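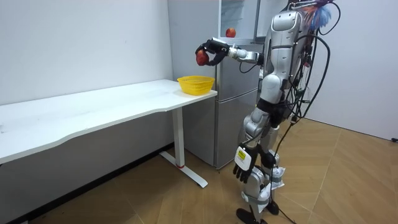 The Groston fruit corner is one of the small rooms we set up this spring for people who want something to eat in the middle of the day without going down to the main kitchen. It has a long white desk, a silver refrigerator and a wooden floor. The yellow plastic basket on the desk is for fruit that keeps at room temperature, and a red apple like the one held over it is what most people come in for. Everything else in this gallery entry is about how the corner was put together and how we use it.

**Small rooms gallery, entry 2: Groston**
Text by Darius Rebane, June 2021

## The room

The room was a store for paper and old binders until May. Szymon Zawadzka cleared it over two afternoons and took the binders to Lodlow, where there is proper shelving. We did not change the floor. It had been under a carpet and cleaned up well with soap, a stiff brush and a lot of changes of water. A few marks stayed. We left them and put the money toward the refrigerator.

The budget for the whole room was 1375, including delivery. The refrigerator took the largest part of it. The basket took the smallest.

## The desk

We used a desk because we already had one. The plan from Cletard showed a counter with cupboards under it, and that would have been fine, but the wall is out of true and the counter would have had to be cut to fit. The desk only had to be carried in. It went through the door on its side at the second attempt.

A white top shows crumbs and juice, so it gets wiped often. Use the blue cloths from the main kitchen and plain water with a drop of dish soap. Please don't use the scouring powder. Ott Liepiņa tested it on the underside of the top and it left a dull patch.

The top of the desk is at a height where an adult can cut fruit standing up. Anyone who would like to sit can bring a chair from the meeting room and take it back after.

## The refrigerator

Milk, yogurt, cut fruit and packed lunches go in here. It is set to 36 on the Fahrenheit dial. At 41 the milk was turning a day early, and when we first tried it lower, the lettuce at the back froze.

How we use the shelves:

- Top: milk and anything else for everyone.
- Middle: packed lunches with a name on the lid.
- Bottom: cut fruit and salad in closed boxes.
- Drawer: grapes, berries and spare apples.
- Door: jam, mustard and small bottles.

Anything without a name is treated as shared. Anything with a name is left alone until the end of the week and then thrown out. Boxes are washed and put in the main kitchen, next to the toaster.

The refrigerator needs a gap behind it so the warm air can get out. Saulius Lapiņa set it with a folded newspaper as a spacer and then took the newspaper away. If it gets pushed back during cleaning, pull it forward again by a hand's width.

## The basket

Yellow was the color the shop had. We asked for a plastic one after the wicker basket at Uibo went moldy along the bottom, where soft pears had been sitting for longer than they should have. Plastic can go straight in the sink.

Wash it when it is empty, and dry it before refilling. If it never seems to get empty, move the fruit to the desk for a minute and wash it anyway.

Heavy fruit goes in first. Apples and oranges can take some weight. Pears, plums and peaches can't, and they should sit on top in a single layer. Put the older fruit where people will reach for it. When new fruit is dropped in over old fruit, the old fruit stays there until it smells.

Bananas are kept apart. They bruise under anything, and they speed up the ripening of whatever is next to them. We have a hook for them in the main kitchen.

## The apples

We buy red apples by the box from a grower outside Lodlow. In spring these are last year's apples out of cold storage, and they are still crisp if they are kept cold. In a warm room they go mealy after several days. For that reason we put out a small number at a time and hold the rest in the drawer.

Balthasar Baumgartner does the ordering. He tried a green cooking variety in May and most of the box ended up in a cake. The cake was good, but the order has gone back to red eating apples.

Rinse an apple before eating it. They come to us unwashed, and we store them that way, as wet apples spoil faster. There is no sink in this room. The closest one is across the hall.

To check an apple without cutting it, press lightly near the stem. A firm one is fine. If the skin gives or wrinkles, put it aside for stewing. Brown spots smaller than a coin can be cut out. If the brown goes down to the core, it goes in the compost.

## Stewed apples for the soft ones

Several people have asked for this, so it is written down here.

1. Peel and core the apples and cut them into rough chunks.
2. Put them in a pan with enough water to cover the bottom.
3. Add a spoonful of sugar and a little cinnamon.
4. Cover and cook on low heat until the chunks fall apart when stirred.
5. Let it cool and put it in a closed box in the refrigerator, bottom shelf, with the day's date on the lid.

It keeps for a few days. It goes well with the plain yogurt.

## Daily and weekly jobs

At the end of each day, wipe the desk, look through the basket and check that the refrigerator door is shut. The door swings closed by itself from halfway, but it will stay open a crack if a tall bottle is in the wrong place.

Once a week, empty the drawer, wipe the shelves and sweep the floor, including the strip beside the refrigerator where grape stems collect. Mop with a wrung-out mop only. The boards don't like standing water.

The compost pail lives in the hall. It used to be in the room, and we had fruit flies within a week.

## Still to do

We want a shelf for plates and a second basket for citrus. Cletard has quoted for the shelf. There is also a question about the light switch, which is outside the door and gets turned off by people walking past. Szymon has asked for it to be moved.

Uibo is getting the same kind of corner next, in a slightly larger room with a window. Notes on that one will go up as entry 3. If you have a spare set of fruit knives or a cutting board in good condition, leave it in the main kitchen with a note for Darius.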